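Surdu opens applications for its kitchen worktop repair course

September 2025

Surdu, the stone care and repair workshop, is taking applications for its evening course in countertop repair. The course is open to kitchen fitters and to homeowners with no background in the trade. 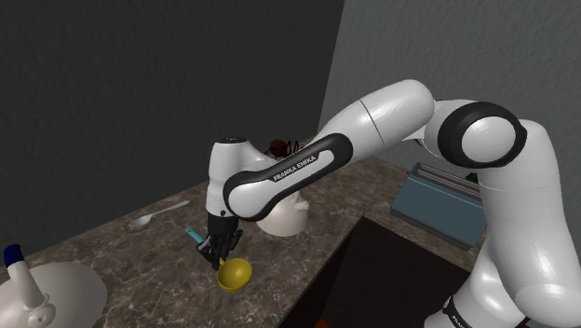

Maeve Brophy

Classes run over two terms and finish in March. Students learn to fill chips, lift oil stains, reseal worn areas and match color along a seam. The fee is $300 and covers fillers, pads and sealer. Safety glasses and dust masks are provided – students should bring their own work gloves.

"Most of the counters we get called out to could have been fixed by the owner in an afternoon," said Rafia Bajwa, who will teach the first term. "People put lemon juice or vinegar cleaner on marble and then think the whole slab has to go."
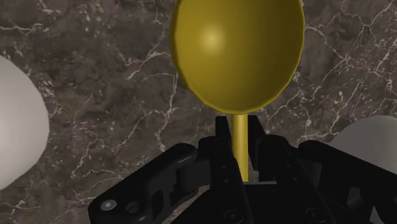 The second term deals with larger jobs, including cracks near sinks and cooktops. It will be taught by Ezequiel Contreras, who joined Surdu from the stone yard at Skurnier. Students may bring in an offcut from home to practice on, provided it can be carried by one person.

Places are given in the order applications arrive. Forms are available at the Surdu front desk and can be returned there or by mail. Questions about fees should go to Bernadette Duggan in the course office.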